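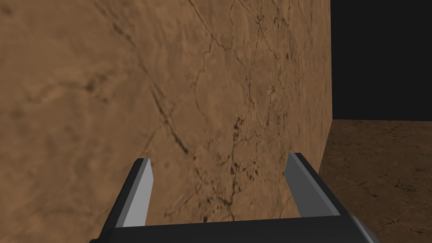
The winter riding club at Lollow

2/19/24

Most riding schools lose their younger pupils in January. The mornings are dark, the ground is either frozen or sodden, and parents would sooner stay in the car with the heater on. At Lollow, on the lane out towards Inusley, the children's club now runs straight through the cold months, and this year it has a waiting list.

The yard keeps 13 ponies, most of them native types with thick coats who live out by day and come in at four. Children aged seven to 14 arrive at nine, change their boots in the tack room and go to the board to see which pony they have been given. Swapping is not allowed. A child who always rides the same quiet cob learns that cob and not much else.

The first hour is spent on the ground. Water buckets are emptied and scrubbed, hay nets are filled and weighed, and feet are picked out. Older members show the new ones how to tie a quick-release knot and then check it. Riding follows in two groups, half an hour each on the coldest days and 50 minutes otherwise. There is no jumping before spring. The instructors prefer to use the time for steering, transitions and work without stirrups, which keeps everybody warm.

After lunch there is a talk. Past subjects have included laminitis, worming, how to read a feed label and what a rug is for. The one on costs went down best with the parents. Livery on grass in the Inusley area, with farrier and insurance added, came to £387 a month for one small pony, and that was before any vet's bill.

The club started with a grant of £400 from Wongsuwan, the feed merchant, which paid for hats in the smaller sizes. Another £200 came from a tack sale. Members still pay a day fee, but hats, body protectors and gloves can be borrowed free.

Two of the ponies came to Lollow from the rehoming centre at Bumau and are handled only by members who have finished the ground course. One of them, a grey mare, would not be caught in a field when she arrived. She now walks to the gate, though she remains difficult about her ears.

Children should bring a packed lunch, a spare pair of socks and a coat that closes at the front. Wellingtons are fine for the yard but not for riding.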